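Keeping the Steel Table Honest: Looking After a Two-Zone Handling Cell
Speaker notes, Dumisani Nkosi, Claderness workshop afternoon

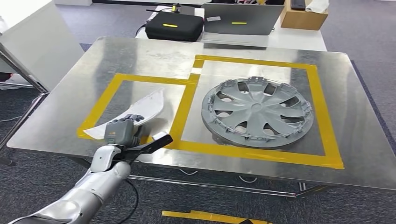 Slide 1. The Tindora cell, hand over the white trim piece in the left zone, hubcap in the right.

Good afternoon, and thank you for staying on after lunch, which I know is a lot to ask of anyone. (Wait for the door. People will still be coming in with coffee.)

I'd like to spend my time on the dull parts of running a cell like ours, because they've eaten most of my year and I've grown rather fond of them. If you came for the planning software, Edier has the slot after mine and will do it far better than I could.

Start with the tape. Point at the yellow outlines. The left one is smaller and the right one sits a bit farther back, and they share a strip where they meet. When we first laid this out we used two separate rectangles with a gap between, and parts kept getting set down in the gap by well-meaning people, me included. One shared line cured us of that. Please don't be tempted to patch it. Lift the whole strip, wipe the steel with alcohol, let it dry, and lay a new one against the long ruler. We redo ours every February and whenever a corner starts to curl.

Next, the tabletop. Brushed steel is lovely to clean and miserable to look at under bright lights. You can see the streaks and smudges on the slide. Our part finder used to take a bright streak for the edge of something, and I spent two whole afternoons blaming the calibration before I thought of the lamps. (Tell the lamp story here if the room is friendly. Skip it if we started late.) We turned the lamps toward the wall and wrote the angle on the bracket in marker.

Parts. The hubcap is gray plastic with curved spokes, and the steel shows through between them, so the finder has a harder time of it than you'd guess. We teach it on the raised center and the rim. The white piece is thin and crescent-shaped, and for that one we teach a grip well in from the pointed ends — it flexes, and a grip out at the tip will let it swing.

The hand. Before the first run of the day, around 7 in our shop, somebody opens and closes it 5 times with nothing in it and listens. You do get an ear for it. Every 200 cycles we stop and wipe the finger surfaces with a lint-free cloth, then check the screws behind the palm. Use the short driver, please. The long one will mark the housing.

The cable. Follow the thin black one down from the wrist. I'd ask you all to go home and look at yours. Move the arm slowly through its full reach with a hand near the stop button and watch for the place where the cable pulls tight. Ours did that at the far corner of the right zone, and we had more than one dropped signal before Nugroho sent us a longer lead. Give it slack at the wrist, and check again after anyone changes a program.

Laptop next. Ours lives on the white table behind, raised on its stand, lid toward the steel, so whoever is typing faces the arm. I'm quite stubborn about this one.

(Take questions on cables now, there are always some. Spare finger pads are in my bag if anyone wants to handle one. Then hand over to Edier, and remember to unplug the clicker.)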